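The arm is the cheap part

I sat in a budget meeting last Monday where we spent most of an hour on the price of one robot arm and maybe three minutes on the counter it would live on. I've done this myself, so I'm not throwing stones!

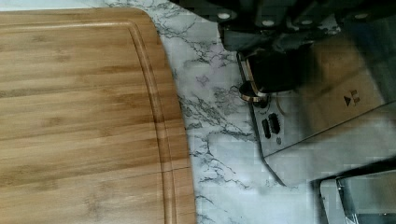

Page 30

Kristaps Grigaitė, my old boss at Fakell, used to make us write the kitchen list first (board, toaster, plates, toy fruit, all of it) and only then open the robot catalog. I thought he was being fussy. Then I priced a list myself and got to $368 before I'd bought a single spare cable – and you will want spare cables.
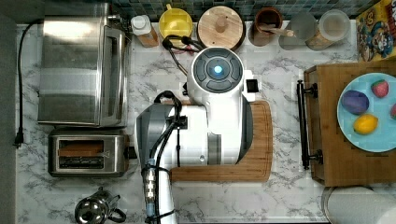
Counter setup from overhead, with cutting board, toaster and toaster oven.

So my pitch is pretty simple: give the bench its own line in the budget, and measure how much counter is left once the arm is on it. Leave up to 4 weeks for fiddling, too. Folks always plan for delivery day and then act surprised that somebody has to route the cables.
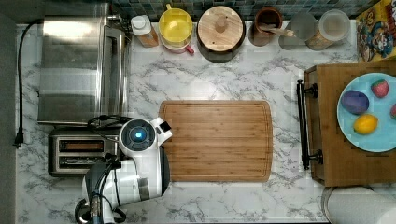 The arm at the left side of the board.

If you're putting in your request this September, ask for the boring stuff now. Going back for it later is miserable.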